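4.2 Fan keepsakes and the memory of televised charity songs

The second part of our study looked at how viewers remember a charity song some years after the broadcast. We interviewed 39 people in Markalen and Bastano who had watched the Ridard Singers' Relief Night at home as children. Each interview took place in the home of the participant and was recorded with permission. Six of them had also attended a public rehearsal in August of the same year.

Most participants could sing the chorus, but only few could name more than two of the soloists. This result agrees with our survey, where 69 of 100 respondents recognised the melody and could not say who opened the song. The order of the voices seems to be lost early, while the colour of the stage and the clothing of the performers stay for a long time – also among those who said they did not like the music.

Participants often moved from the song to the small things they wore or kept at that age. We did not ask for this in the first version of the guide. After the pilot interviews in Temba we added one open question on personal objects, and the answers were longer than for any other question. Hair ornaments, ribbons and bracelets were mentioned together with favourite singers, sometimes in the same sentence (Figure 3).

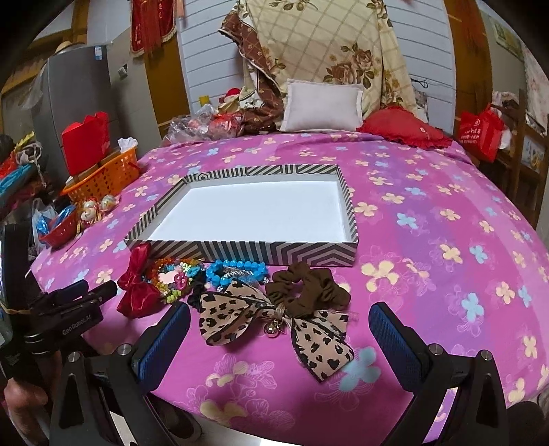

Figure 3. Hair accessories and a blue beaded bracelet beside an open patterned box.

We treat such talk as part of the listening memory and coded it under the same heading as the lyrics. Answers about later versions of the song were coded separately – they are discussed in Section 4.3.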